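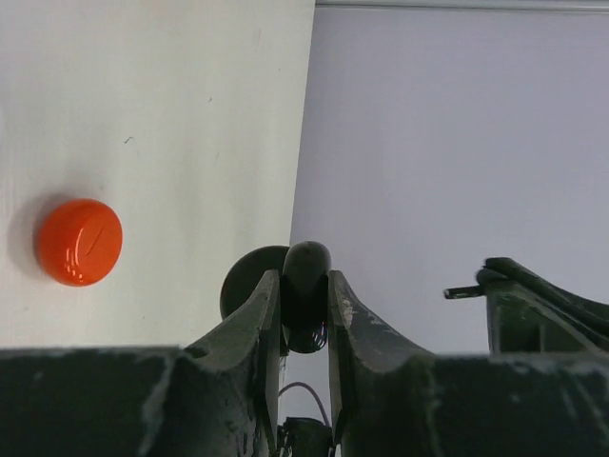 Have you ever squeezed a juice box too hard? Splat! Well, robots can make that mistake too, and ours did it all one morning in August. I work in the Tremgate robot room with Suqin Zheng, and our job was to teach a robot to pick things up gently. An orange-red cap on a white table sounds easy, right? You'd just grab it! But a robot has to be told how hard to squeeze, and our number was way too big. Out of 18 tries, it flung the cap across the room 15 times — once right past Suqin's ear!

So what went wrong? A robot can have a sensor that feels pushing, a bit like your fingertips do. Ours had a loose plug, so the robot felt nothing and kept on squeezing. We hit the big stop button, turned off the power and pushed the plug back in. Then we tried again with a much softer squeeze, and we both stood way back — goggles on!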